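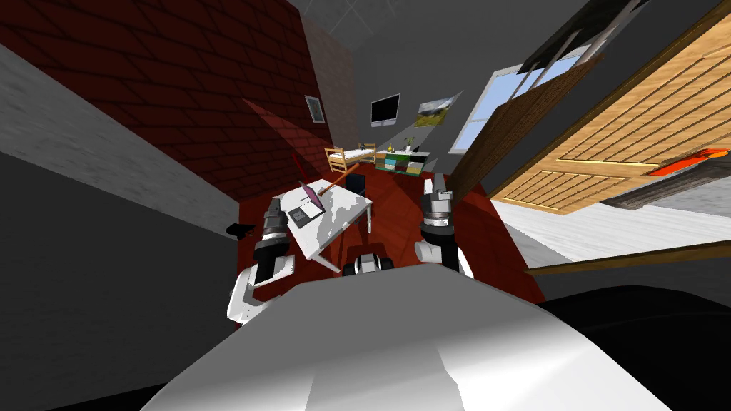
White table and open laptop

Records > Residents' Association > Minutes > Regular Meetings

Minutes of the Regular Meeting, Fri 3 June

The meeting was called to order by the chair, Sumathi Achari. A quorum was present. The minutes of the previous meeting were read and approved with one correction: under Parking, "north gate" should read "north walk."

1. Laundry Room Contract

The agreement with Urico for the washers and dryers ends in August. The chair reported that Urico has offered to renew on the same terms. A second offer was received from Stenix, which would replace the dryers and take over the coin boxes. Members asked whether the Stenix machines would accept cards. The offer does not say. It was moved and seconded that the chair write to both firms and ask for final terms in writing. Carried.

2. Late Dues

Households with dues outstanding have been sent a second notice. The board proposed a late fee of $4 for each month unpaid. An amendment to lower the fee to $2 was offered and accepted. The motion as amended was carried, with one member opposed. 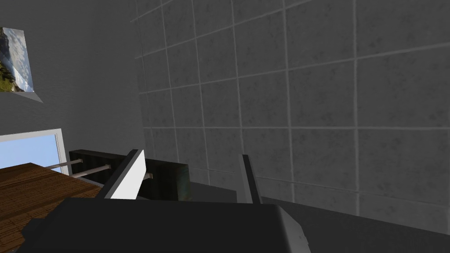
The fee will apply to new balances only. Households already paying down a past balance under a written plan are exempt for as long as the plan is kept. The wording of the notice will be changed to say so.

3. Courtyard Planting

Flevidon submitted a price of $300 for removing the dead hedge along the south side and grinding the roots. Replanting is not included. Several members spoke in favor of leaving the strip as lawn for one season. Others preferred that a new hedge be put in at once, as the ground-floor bedrooms on that side face the sidewalk. The removal was approved. The question of replanting was tabled until the August meeting.

4. Noise

A letter was read concerning music after quiet hours on the upper floors. The chair reminded members that complaints must give the date and hour – letters without them cannot be acted on. No motion was made. 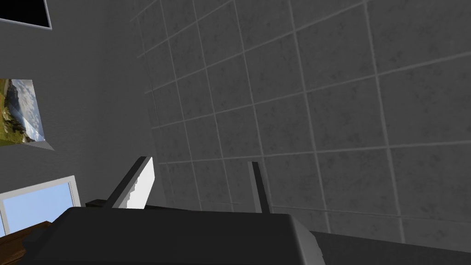
Members were further reminded that quiet hours apply on holidays and that the rule covers the stairwells and the roof deck as well as the units.

5. Summer Supper

The supper committee requested $100 for plates, ice and charcoal. Approved. The folding chairs will be rented from Dong, as before. Households are asked to bring one dish and to label anything that contains nuts.

6. Other Business

The lock on the bicycle room sticks and will be replaced. Keys will be handed out at the next meeting – one per household.

There being no further business, the meeting was adjourned.

Respectfully submitted,
Recording Secretary

2 Comments
4 Shares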